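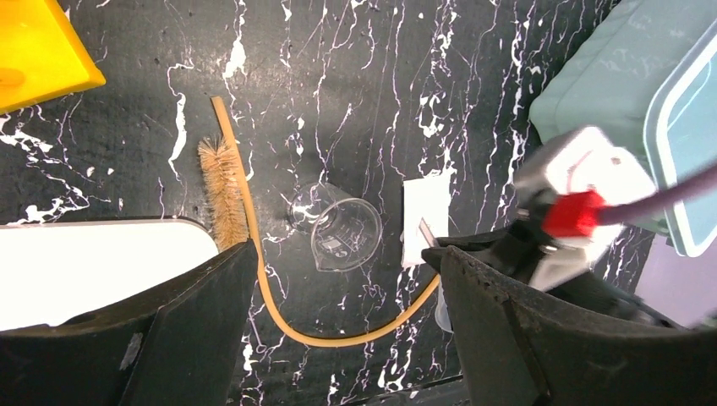

A bottle brush on a black, white-veined worktop.

Why dogs turn in circles before lying down

Most owners will be familiar with the habit. A dog approaches its bed, turns once, turns again, scrapes at the blanket and finally drops down with a sigh. The bed may be new, expensive and perfectly flat, and the dog will turn in it all the same.

The usual explanation looks to the dog's wild relatives. An animal sleeping in long grass has to press it down first, and a few turns will flatten the stems and disturb any insects or snakes lying among them. Turning also gives the animal a chance to look about and test the wind before it settles. Household dogs have kept the habit, although few of them have met a snake.

Temperature may play a part as well. In hot weather, dogs that sleep outdoors often scratch away the top layer of soil to reach the cooler ground beneath. In cold weather they curl up tightly, with the nose tucked under the tail – a position that takes some arranging. Dogs also have scent glands in their paws, and scraping at a blanket leaves a mark that other dogs in the house are able to read.

In April, I kept a short record of the two dogs in this household. Cerska, the elder, turned up to 10 times on the old wool blanket in the kitchen and scarcely at all on the sofa. Bondarchuk, a heavy dog of settled opinions, preferred 4 turns, always to the left, and would begin again if interrupted. I draw no firm conclusion from this. Readers in Plurkdale and Braltholm have since written to report dogs that turn only to the right, and one that does not turn at all and simply falls over.

A certain amount of circling is entirely normal and need not be discouraged. Owners should, however, take note of a change. A dog that turns repeatedly without being able to settle, or that lies down and gets up again several times, may have sore joints or an uncomfortable back, particularly in later life. A thicker mattress may help, but a visit to the vet should come first. Circling at other times of day, away from the bed, should also be mentioned at the appointment.

Further letters on the subject are welcome, and the next post will deal with the burying of biscuits.

Posted August 24, 2021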